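Flutenora opens its doors, a crack

By two in the afternoon the car park at Flutenora's unit on the Buchanan estate was full, and 100 of us had been promised the future of the small warehouse. What we got first was coffee and a 36-slide talk. The word "effortless" came up a lot.

The arm itself, sold under the name Gatadel, is a modest thing. Its job for the day was to handle painted blocks on a worktop that has plainly seen plenty of use. I rather liked the stains. They suggested somebody had been practising.
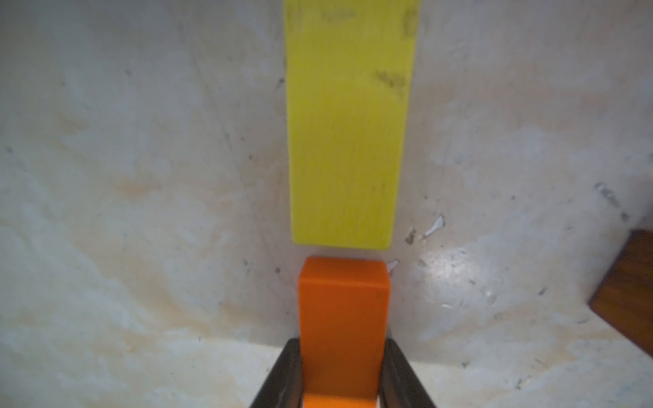
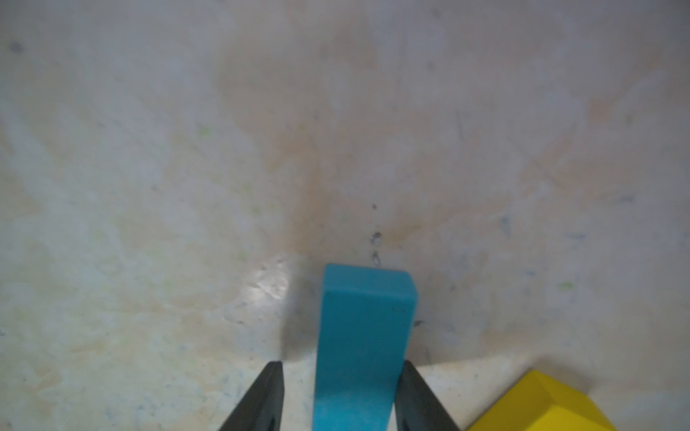

Blocks and gripper at the Flutenora open day: orange in the first picture, teal in the second.

It can do blocks, then. Whether it can do a carton with a split corner, or a bag of bolts, is what most visitors wanted to know, and the answer was a leaflet. I asked how many tries had gone wrong that week and was told the figures were "being prepared". The brochure claims 600 picks an hour – I would like to see it manage that with a tired supervisor and a late lorry.

Jirkesura, the parts supplier that shares the building, says it will take one on trial in September. It has 158 bins of awkward stock and no great love of slides. I have asked to go back then, without the coffee, and stay for a full shift.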